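Luvelwood lunch counter changes to paper-lined boxes

2 March 2018

The lunch counter at the Luvelwood community hall will stop using foam plates from this week. Hot food and sandwiches are now served in small cardboard boxes with a sheet of wax paper inside, and carried to the table on a tray as before.

Noura Azar, who took over the counter in January, said the change was discussed for a long time with the kitchen staff. "The foam was cheap, but our bins were full by one o'clock," she said. "Cardboard costs us a little more — we accept this."

The first order was 3000 boxes, bought from the supplier Kairys together with the liners. Ms. Azar expects that they will last until the school holidays. Prices at the counter remain the same, and the soup will still come in the ceramic bowls, which customers are asked to bring back to the window.

Lionel Oakley, a regular visitor on Fridays, tried the new box with fish and chips. He found it easier to hold on the knees than a plate, but he would like a deeper one for the salad.
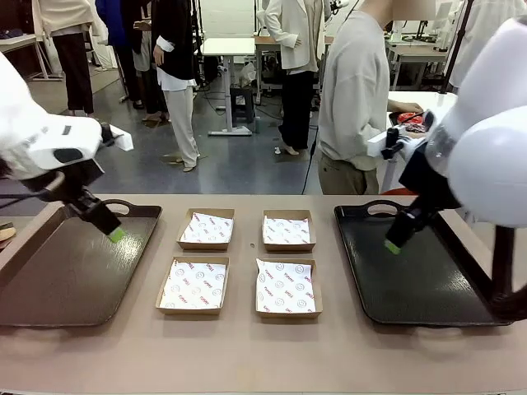 Four of the lined boxes set out between two serving trays.

The boxes are shallow and square, and the paper inside has small red printing with smiley faces. Used liners go in the garbage. Clean boxes can be put with the cardboard recycling, beside the side door.

The counter is open on weekdays from 11:30. Groups of more than 40 people should call the hall office 2 days before, so that enough boxes can be prepared.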